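Reter bench notebook – August, entry 37
Fading of fluorescent markings on archive index cards

Continuing from entry 36. Light box relamped in the morning, meter zeroed with the lid shut. Caron filter sheet cleaned with a dry cloth only. The old sheet is kept in the flat drawer for comparison but should not go back in the box, it has yellowed along one side.

Purpose of this run: find out whether the yellow and orange overmarking on the Gornico cards drops out before the typed text underneath shows any change. If it does, the reading room can display the cards at the lower setting and we only need to log the marker color. If the typing moves first the whole plan has to be redone.

Stock: plain index card from the Anurgate lot, uncoated, cut to strips. Typed line on each strip from the same ribbon. Overmarked in one pass, left flat overnight, then half of each strip covered with foil. Foil folded over at the back and taped there. In entry 35 the tape was on the front and lifted fibers when it came off, so those readings are struck out.

Setting: 2000 lux at strip height. Center of the box and the two back corners agree. Front left corner reads low, so no strips there until the reflector is bent back.

Readings at end of day 3:

Yellow – loss visible by eye against the foiled half. Edge of the foil shows as a clean line.
Orange – small shift toward pink, brightness still close to the covered half.
Green – no change I would sign for.
Typed line – no change under any color.
Bare card – slight yellowing, same as the controls.

Strip 923 is out. It was marked twice over the same line and the second pass dragged the typing. The smear reads as fading on the meter and will mislead anyone who takes the number without looking at the strip. Left in the envelope with a note.

Pen pressure is still the weak point. Two passes by the same hand do not lay down the same amount of ink, and the start of each stroke is heavier than the rest. Readings are now taken from the middle of the strip only. A weighted sled would fix this – drawing is on the back of entry 34, not built.

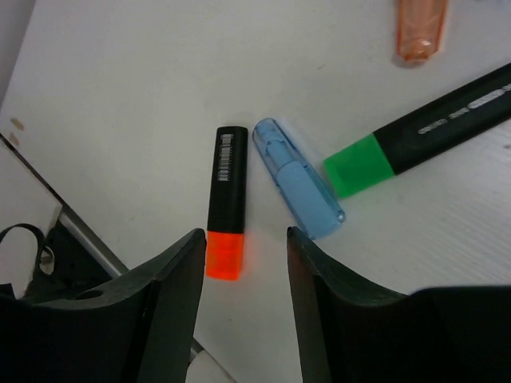
Orange is the color to repeat next, as it shifted in hue before it lost brightness and the meter is poor at separating the two. The strips should be read under the gray hood as well as in the open. For the write-up, the marker needs to be identified by more than "orange": black barrel, rectangular with rounded corners, glossy, translucent fluorescent orange tip. Barrel shape goes in the log along with ink color, as the older sheets say only "highlighter" and there is no way to tell now which kind was used.

To do before the next entry:
– reflector, front left
– fresh foil, the present roll is creased
– cut more strips from the same Anurgate lot, no substitutions
– check the humidity chart, the trace looks flat for too long and the needle may be sticking

Box left running. Next reading 8:30 am.

3 comments – Share

Recent entries
Entry 36: Relamping the light box
Entry 35: Foil masks, first attempt
Entry 34: Sketch for a weighted pen sled
Gornico cards: condition notes

Reter workshop notebooks – Contact – Back to top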